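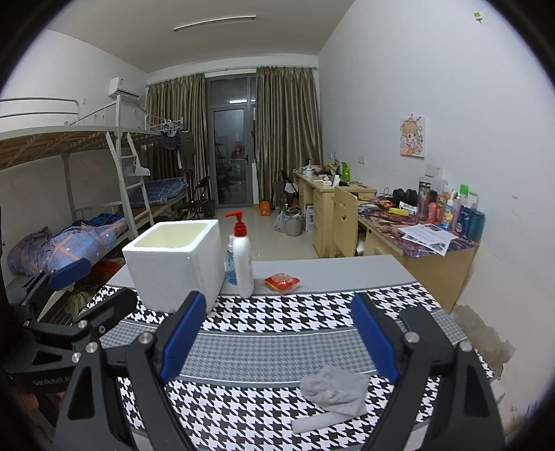 Handheld grippers vs leader arms for table tidying

senga_f
Posted Aug 1, 2018
Right, I need opinions. I've got 80 demos of one job so far (small stuff off the table, into the open white foam box) and I did the lot with a gripper in each hand. The snack packet is a pain, it crinkles up and slides off the pads. The grey cloth I quite enjoy! Songül wants me to scrap it all and drive the arms remotely. Is she right?

parley_songul
I said no such thing, I said try it for an afternoon. My worry is that your wrists do things our arms can't. You twist round behind the pump bottle without thinking and then the arm hits a joint limit and just sulks.

benix16
Disagree with Songül, sorry. I did 2,000 by remote on the Zonus rig and I was so slow and wobbly that the robot learned to be slow and wobbly too. Hands every time for cloth.

tokgoz_tim
Depends on the box for me. Is the opening wide enough to get both pads in while they're holding something? If you're nudging the foam along every time you drop something in, it'll learn the nudge.

senga_f
@tokgoz_tim guilty, I do nudge it. Might tape it down. The clear blue bottle is my other headache, I keep starting with it tucked behind the white one and then fishing it out from a different side each go.

parley_songul
Then pick a side and stick to it!! Red pump first, blue one after.

benix16
Nooo, mix it up or it'll fall over the first time somebody moves a bottle. We had exactly this row in June.

parley_songul
We did and I still think you're wrong. Mix up where things start, fine, but keep the order the same.

senga_f
OK, same order, different starting spots, box taped. I'll do 16 like that by hand and then 16 on the remote, and post both lots here.

tokgoz_tim
Leave the packet in for both please, I want to see how the remote copes with it.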